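Good morning, everybody, and thank you for getting up for a talk on cables and cardboard. My name is Xóchitl Ponce, and I look after the network shelves at Peladel, where we keep 643 patch cables and, I am sorry to say, every box they came in.

(Pause for the groans.)

I want to talk about sorting first - one color for each job, and you stick to it. We chose blue, and we have never regretted it.
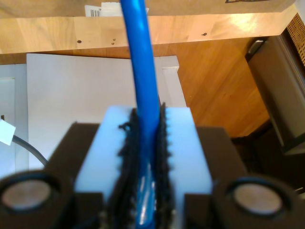
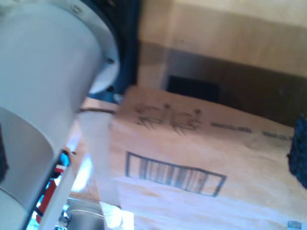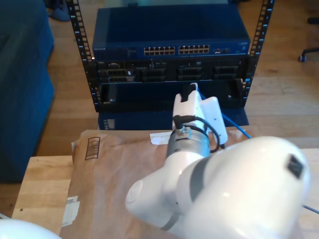
Should you label a cable at both ends?
Both ends, every time, with the same number on each, so that whoever is behind the rack can read it without calling out to a friend in front.

Now, back to my shelves. When we moved over from Clandness in June it took us two whole Mondays to match cables to ports, and I do still dream about it. Tell the story of the missing ladder if there is time. Then hand out the tags.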